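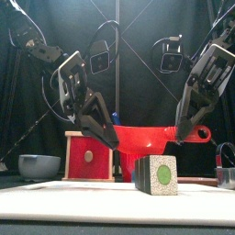 Two arms over the bench, with a red funnel between them.

Home | News | Opinion | Letters | Archive

A rule should tell you what to do when you are tired and it is nearly four in the afternoon. By that test, most of the draft good practice code going round the small automation shops this March is no rule at all.

I have read all 55 pages. Eighteen of them define words. Section 7 asks that a shared workspace be "suitably clear", and leaves "suitably" to whoever is standing there. Look at an ordinary bench: a funnel, a bowl, a little red box with a knob, a row of blocks, and two grippers pointing down into the middle of it. Is that clear? Enda Ó Briain, who helped write the section, told me it would depend on the task. Of course it would. I had hoped the code might say how.

Treasa Daly at Pruvia thinks I am being unfair. Her view is that a loose code people sign up to beats a strict one they ignore, and she has run more cells than I have. But I have seen what loose wording does. At Nolska the checklist had a box for "cables checked", and it was ticked every morning for 8 months. When I asked three people what they checked, I got three answers, one of them a shrug.

What would I put in instead? A distance between two arms when both are working over the same object, written as a number. A named person who can stop the job without asking. A line saying that when the objects on the table change, the check is done again, even if only a bowl has been swapped.

Pádraig Geraghty says numbers go out of date. They do, and then you change them. I have yet to see anyone revise "suitably".

The comment period is still open, and I have sent in mine. I don't expect much.

Eimear Hanrahan

Contact us | Copyright Pekulness | Back to top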